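Questions I get asked (and my best stab at answering them)

Last updated April 19, 2026

Hello! I'm Kelechi Nwosu and I run Stesham, which is a very small postal seed swap. It's me, my spare room and a lot of envelopes. I started it because I had far too many runner beans one year and a neighbour had far too many everything else, and it grew from there. I get the same questions in my inbox over and over, so I've put the answers on one page. If yours isn't here, email me and I'll get back to you, though I'm slow in spring.

How does the swap work?

You send me seeds you've saved or packets you won't use up, and I send you back the same number of packets from the list. So if you post me six, you pick six. You can pick them all at once or keep some in hand for later in the year. I keep a note of what everyone is owed in a big ledger (paper, yes, I know) and I'm happy to look yours up if you've lost track.

Do I have to send seeds first?

Nope. If you're brand new and have nothing to swap, you can have a starter parcel of five packets for the cost of the postage. All I ask is that you try saving seed from one of them and send some back when you can. Plenty of people don't manage it the first year. I didn't either - my first go at saving lettuce seed ended with the whole lot blown across the patio.

What's on the list at the moment?

381 varieties when I last typed it up. Mostly vegetables, a good few herbs, and a flower section that gets bigger every time I take my eye off it. Beans, peas and tomatoes make up a huge chunk because they're the easiest to save. I'm always short of parsnip, leek and onion, so if you've got fresh seed of any of those I will be extremely pleased to hear from you.

What's the Ugwu bean everyone asks about?

Ha, yes. Ugwu is just the name we use for a climbing French bean that came to me in an unmarked envelope in my second year. It's got a purple flower and a flat green pod, and it goes on cropping long after mine have normally given up. I named it after my gran's side of the family. I haven't been able to match it to anything in the catalogues, and if you think you know what it really is, please write in! Limit of one packet per person, and I do run out.

And Vustus?

Vustus is a tomato, a small red bush one that one of our swappers has been keeping going on a balcony for years. It's not a fancy tomato. It's a bit sharp for my taste straight off the plant but it makes a gorgeous sauce, and it doesn't need pinching out, so it's what I give to anyone who tells me they always forget to do their tomatoes.

How do I know if a plant is safe to save seed from?

The main thing is to avoid anything marked F1 on the packet. Those are hybrids and the seed won't come true, so you might get something lovely or you might get something very odd indeed. Please don't send me F1 seed, even if the plant was wonderful.

After that it depends on the crop. Peas, French beans, lettuce and most tomatoes mainly pollinate themselves, so you can save from those without much fuss. Squash, courgettes and pumpkins are the opposite and will cross with any relative a bee can reach. Please don't send me squash family seed unless you've pollinated the flowers by hand and taped them shut. Apart from the muddle, a crossed squash can turn out properly bitter, and a bitter one mustn't be eaten. If a courgette ever tastes bitter, spit it out and bin the lot.

When should I collect my seed?

Later than you think! Beans and peas want to stay on the plant until the pods are brown and papery and rattle when you shake them. Lettuce is ready when the little fluffy bits appear. Tomatoes you pick when they're ripe enough to eat, or a touch past it. In my garden August is when the peas get done, and the beans follow on when I get round to it. If it's forecast to rain for days, pull the whole bean plant up and hang it upside down in a shed.

Do I really have to ferment tomato seeds?

I do mine. Squeeze the seeds and jelly into a jar with a splash of water, leave it on a windowsill for two or three days until it smells horrible, then rinse it all through a sieve. The fermenting gets rid of the jelly, which stops the seeds sprouting. Spread them on a plate to dry, never on kitchen roll unless you enjoy picking bits of kitchen roll off seeds for an entire evening.

How dry is dry enough?

A bean should shatter if you hit it with a hammer. If it squashes, it needs longer. Smaller seeds I just leave on a plate for a fortnight, somewhere airy and out of the sun, and give them a stir when I'm passing. Don't put them in the oven, even on low. I've had more than one parcel of lightly toasted peppers and there was nothing I could do for them.

What should I pack them in?

Paper, please. Old envelopes, folded newspaper, those little brown wage packets, anything like that. Write the name and the year you saved it on every single packet, in pencil or biro. Felt tip runs. Put the paper packets inside something padded, and if you're sending beans, tape them flat to a bit of card so that they don't all bunch up and burst the corner on the way.

Can I use plastic bags?

I'd rather you didn't for anything freshly saved. Seeds that feel dry can still have a bit of damp left in them, and in a sealed plastic bag it can't get out, so they sweat and go mouldy. Once seed is bone dry, a bag is fine for keeping it at home.
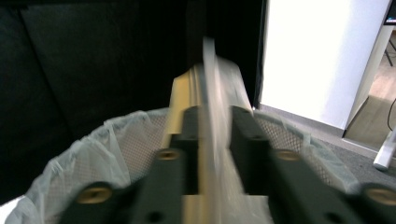 A crumpled white plastic bag. Paper for the post, please!

How long do seeds last?

It varies a lot. Parsnip is hopeless after a year, and onions and leeks aren't much better. Peas and beans will do three years or more, tomatoes easily four or five, and I've had cucumber come up after longer than that. Cool, dark and dry is what you're after. Mine live in biscuit tins in the coldest room in the house.

If you've got old seed and you're not sure, do a test. Put ten on a piece of damp kitchen roll, fold it over, keep it somewhere warm and have a look in a week or so. If seven come up, that's 70 per cent and I'll gladly take them. Fewer than five and I'd just sow them thickly at home and hope.

Can I send seeds from outside the UK?

Sorry, no. There are plant health rules about seeds crossing borders and I'm not set up to do the paperwork. I can't post abroad either, for the same reason.

What happened to the Fustora day?

It's still going! Fustora is our once-a-year get-together where people bring seeds and cake and swap across a table instead of through the post. I'll put the details on the news page when the hall is booked. You don't need to have swapped by post to come along, and children are very welcome (there's always a tray of cress for them to sow and take home).

How many packets do you send out?

Just over 2,000 last year, and I'm hoping to get to 3,000 this year if my folding arm holds up. I do most of it in the evenings with the radio on.

Nothing came up! Can I have some more?

Of course, just let me know what it was and when you sowed it. I'm not going to tell you off. It helps me to know, too, because if three people write in about the same batch then I can pull it off the list. Do check it wasn't slugs first, though - they'll clear a row of seedlings overnight and leave you thinking nothing ever germinated.

Where do I send my parcel?

Email me first and I'll reply with the address and a swap number. Write the number on the back of the envelope and pop a note inside with your name and what you'd like in return. Second class is fine.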